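Residents' Help Desk - Questions and Answers
Category: Shared kitchens and common rooms
Status: Answered
Posted: Sunday, July 14, 2019

Question

Disposal of unlabeled food and snack packaging left in a shared kitchen

I am writing on behalf of the tenants of the third floor at Clemar Court. Our floor shares one kitchen and one common room among 17 households. The tenancy handbook states that shared surfaces must be cleared "at the close of each day," but it does not say who is entitled to clear them, how long an item must be kept, or what is to be done with food that has been opened.

In the past month we have had two disagreements on this matter. In the first, a tenant disposed of an opened bag of rice that had been on the counter for several days, and the owner asked to be repaid. In the second, several tenants declined to touch anything that did not belong to them, with the result that the common table could not be used for a meeting that had been properly booked.

We would be grateful for guidance on the following points. May any tenant remove items left on a shared table? Is there a minimum period for which items must be held? Are opened packages to be treated differently from sealed ones? Finally, which of the usual snack wrappers may be placed in the recycling bin? The notice on our bin is too faded to read.

We have already consulted the handbook (October edition) and the notice board in the lobby. Neither addresses opened food.

3 answers

Answer 1 - marked as most helpful

The position differs slightly from building to building, and the tenancy agreement always takes priority over general advice. Subject to that, the following practice has been in force at the Niresow residences for some years and has given rise to few complaints.

Any tenant may move items from a shared table to the holding shelf. Moving an item is not the same as disposing of it, and no permission is required. The tenant should write the date on a slip and leave it with the item. We recommend that slips be kept in the kitchen in a fixed place, together with a pen on a string.

Sealed, shelf-stable food is held for seven days. Opened dry food, such as crackers, cereal or rice, is held for three days and then discarded. Opened food that requires refrigeration should be discarded on the same day if it has been left out for more than two hours. Tenants should not return such food to the refrigerator, even where the owner is known.

Condiments are a frequent source of dispute. Where a floor agrees to share them, they should be kept together in one marked tray. A bottle outside the tray is presumed to be private and is treated like any other item.

Used cups, empty bags and wrappers are refuse and need not be held at all. Where it is unclear whether a package is empty, it should be checked before it is thrown away - an argument over half a bag of chips is still an argument.

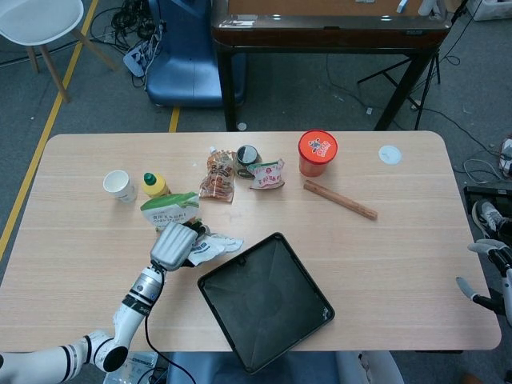
Common table with cup, squeeze bottle, snack bag and wrapper.

As regards repayment, our rule is that no claim may be made for food left beyond the holding period. Within the holding period, the person who discarded the item is expected to replace it or to pay the shelf price. On those terms the tenant who lost the rice would have a claim only if the bag had been on the counter for fewer than three days. Since your floor had no agreed rule at the time, I would suggest that the two parties divide the cost and that the matter be closed.

A rule of this kind should be adopted in writing. A single page, signed by one member of each household and posted inside a cupboard door, is sufficient. It should state the date on which it takes effect and should not be applied to anything that happened earlier.

Answer 2

With regard to recycling, the answer depends on your hauler and I can speak only for the Shemweta district. Here, flexible snack bags and candy wrappers are not accepted in the curbside bin and must be placed in the general trash. Squeeze bottles are accepted if they have been emptied and rinsed, with the cap screwed back on. Paper cups are not accepted if they have a plastic lining, and most of those intended for hot drinks do. Cardboard boxes should be flattened.

The building office can request a replacement notice for the bin. In our case it took 40 days to arrive, so it would be prudent to put up a handwritten one in the meantime.

Answer 3

We had the same problem at Kesari House and bought a plastic box with a lid. Everything goes in the box. If it is still there on trash day it is thrown out. No further rules have been needed, although one resident did lose a jar of honey and was not pleased.

Comments on Answer 3 (2)

- Please note that a closed box is not suitable for bread or fruit, which will spoil quickly and attract insects. Dry, packaged goods only.

- Agreed. We also wipe the box out weekly. I should have mentioned that.

Follow-up from the original poster

Thank you to all who replied. The tenants of our floor have agreed to adopt the holding periods set out in Answer 1, with the exception that sealed food will be kept for ten days, as two of our households travel often for work. The cost of the rice has been divided as suggested. We have written to the building office regarding the bin notice and await a reply.

Related questions
Who is responsible for defrosting a shared freezer?
Booking the common room for a private event
Lost property: how long must keys be kept?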